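Mavari Psalter Project
Progress report to the Tumeo Fund, covering the spring and summer

Dear Evelien Willems,

We're very happy to be writing this one! When we last reported, the new Spanish edition of the Psalms with notes for first-time readers was a folder of drafts and a long list of arguments. Today 97 of the psalms are translated, annotated and through their first reading, and the page design is settled at last.

Renata Cáceres finished the whole of Book One before Easter and went straight on to the Songs of Ascents, which she had been looking forward to since the start. Her notes are short and friendly, and they tell you who might be speaking and what has just changed in the poem, so a reader who opens the book at Psalm 22 with no background at all can keep going. Patricio Gallardo has been checking every line against the Hebrew. He and Renata still disagree about "selah". For now it stays in the text, in small letters, with one note at its first appearance.

The layout went through several rounds. Our first pages had the notes at the foot, and the test readers simply didn't look down. With the notes in the outer margin, level with the verse they belong to, people read them as they went along. It does mean a wider page and a slightly dearer book, which I come to further on.

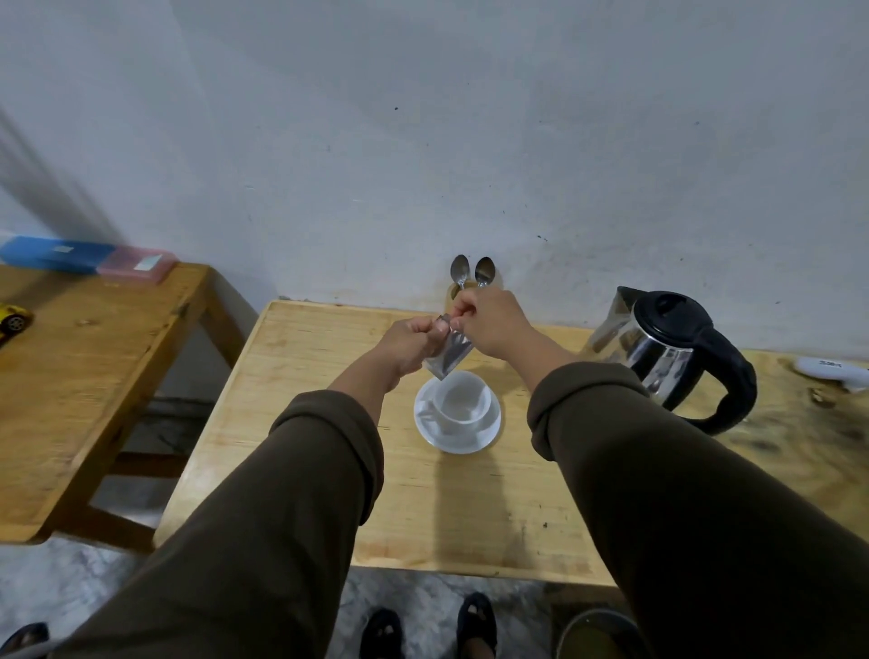

Will the edition include the longer introductions promised in the original proposal?
Each of the five books of the Psalter will have its own introduction of two pages, and Graciela Retamal has written three of them so far. The general essay on worship in the Temple has been moved to the back, where it can run to its full length.

Test reading has been the best part of the work. We had 13 groups, most of them in parishes, one in a prison and one at the evening school in Ciltilum, and each took a set of ten psalms over five weeks. The comments were wonderfully blunt. "Steadfast love" in the old wording meant very little to the younger readers, and we now have something plainer that Patricio can live with. The laments were far more popular than we had guessed - Psalm 88 came back with more pencil on it than any other. Two groups asked to carry on after their five weeks, and we've sent them the next set.

On printing, Struan Gunn has a quotation from Chantharasri for a first run of 1,000 copies in the wider format, sewn, with a ribbon. Up to 800 of these would go free to the reading groups, prisons and hospital chaplaincies on our list, and the rest would be sold at cost. The wider page takes us a little over the paper budget. We'd like to cover this from the travel line, which is underspent, and would be glad of your agreement before September.

Still to do: the remaining psalms, including 119, which Renata is taking one letter at a time; the last two introductions; an index of themes (grief, harvest, illness, thanks and so on); and a full proofread by someone who hasn't seen any of it before. Patricio would also like a page on how the psalms are numbered in different Bibles, as every single group asked about it.

I enclose the revised budget and the margin-note version of Psalms 120 to 134. Do read 131 with its note - it's very short and we are all rather fond of it.

With warm thanks from all of us at Mavari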